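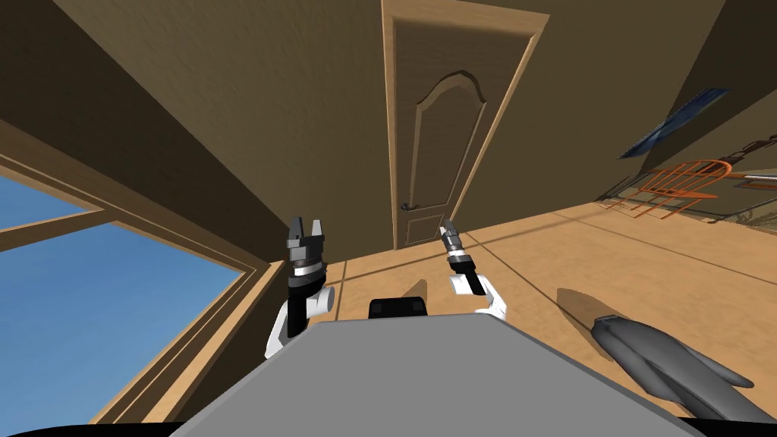 Section 4. Running your first door task in Odisura

OK, you've installed Odisura, you've typed in your license key, and the little green light in the launcher says you're good. Now for the fun part! In this section I'll get you from an empty project to a two-armed robot working at a door. I wrote these steps while doing them myself on a plain office desktop, so if your menus look a little different, check that you have the March build or newer (Help, then About).

Before you start

You'll need the Inberg two-arm model and the Jolex room pack. Both come with the standard kit, but the room pack is a separate download and it's easy to miss. Get it from the Content tab. You need 460 MB of free space for it, plus whatever you plan to record.

Note: Don't put your project in a cloud-synced folder. I did this for weeks and couldn't figure out why my recordings kept coming up short. The sync program grabs the file while Odisura is still writing to it.

4.1 Load the room

1. Open the launcher and click New Project. Give it a short name with no spaces (underscores are fine).

2. Under Rooms, pick one with a door in it. Type "door" in the search box and the list gets a lot shorter.

3. Set Physics Rate to 200. The slider goes to 300, and you're welcome to try it later, but on my machine the playback starts to stutter up there.

4. Click Build and wait. The first build of any room is slow and the progress bar likes to sit still near the end. Leave it alone. After that the room is saved on your drive and comes up much faster.

4.2 Place the robot

5. Drag the Inberg model from the parts tray onto the floor. Let go when its outline turns blue. Red means some part of it is inside a wall or a piece of furniture.

6. Turn it to face the door with the Q and E keys. Hold Shift for small turns. I like to leave a bit more room than I think I'll need, so the elbows have somewhere to go.

7. Press P to lock the base. Forget this one and the whole robot will scoot backward the first time a gripper pushes on something (ask me how I know).

8. Open the View menu and choose Head. You'll get the torso at the bottom and both arms coming up past it. The head view follows the head joints, so the room can come out at quite a slant. If that makes you queasy, set Head Roll to zero in the joint panel. I leave mine tilted these days and hardly notice.

Caution: Changing Head Roll in the middle of a recording changes the rest of that recording too. Pick your angle first and stick with it.

4.3 Move the arms

9. Click Arm Control and choose Both. The left stick on your controller drives the left arm and the right stick drives the right one. Keyboard works too, but you'll want a controller if you're doing more than a couple of runs.

10. Go slow! Set Speed Limit to Low for your first session. The arms are quicker than you expect, and a gripper that hits the door at full speed will end your run with a Contact Force error.

11. Park the arm you aren't using. I keep the left one raised, fingers up and open, and do my reaching with the right. With the door open, I bring the right arm forward until the gripper tip is close to the door's edge, then ease it along in small taps.

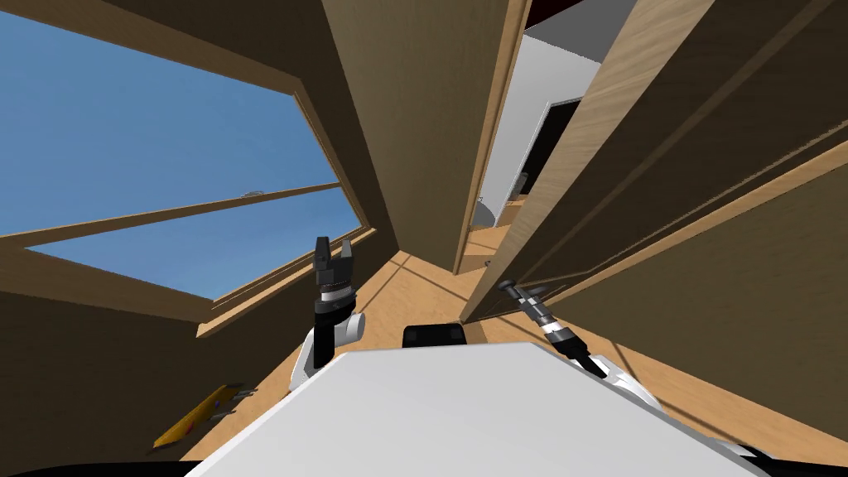
12. When you like where everything is, press F5 to save a checkpoint. You can jump back to it any time with F9. Save lots of them. They take up hardly any space and you can clear them all out from the File menu when you're done.

Note: Checkpoints remember the door as well as the robot. If you go back to one and the door isn't where you thought you left it, you've picked the wrong checkpoint. The newest one is at the bottom of the list, and I still click the top one half the time.

4.4 Check the gripper view

The head view is great for getting close, but I wouldn't trust it for the last little bit. Switch over to the gripper view before you try to grab anything.

13. Press Tab until the name in the corner says Gripper. Each arm has its own, so press Tab again if you land on the wrong one.

14. Open the fingers all the way with the trigger. You want to see both pale finger pads facing each other with a clear gap between them. If the gap is clear, your grip is ready. If one finger looks stuck, go to Arm Control, Reset Fingers.

15. Have a look at what's past the fingers. Up close, a surface can fill most of the view and it gets hard to tell how far away it is. I find a corner or a seam and use that to steer by. The pads catch the light nicely against a plain brown background, but dark finger frames in a dark corner are tough to see, so bump up Fill Light one notch if you're squinting. 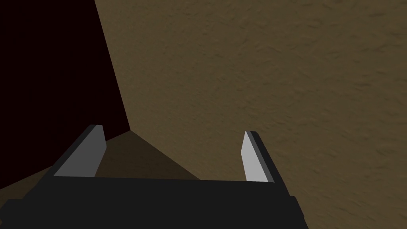

4.5 Record and save

16. Press R to start recording. A red dot shows up by the clock. Do your task, then press R again to stop.

17. Type a name in the box that pops up and click Keep. If it was a bad run, click Toss and it's gone for good. There's no undo on that button.

18. To send the run to somebody else, choose Export, then Varma Bundle. The bundle packs the room settings, joint positions and camera views into one file. Keep each bundle under 192 MB or the upload page will turn it down. For long runs, tick Split Large Files and it will sort that out for you.

If something goes wrong

The robot sinks into the floor: You locked the base before the physics settled. Press P to unlock, wait a second, press P again.

The arms won't move: Check that Arm Control isn't still set to None. It goes back to None every time you load a room, and yes, I've asked for that to be changed.

Contact Force error right away: Something is touching at the start. Go to View, Show Contacts and look for the orange dots, then back the robot up a little.

Everything is gray: Your graphics driver needs an update. See Section 2.

Still stuck? Write to me through the Help tab and attach your log file. It's in the project folder, under logs.

Elango Ramasamy
Last updated 6/30/21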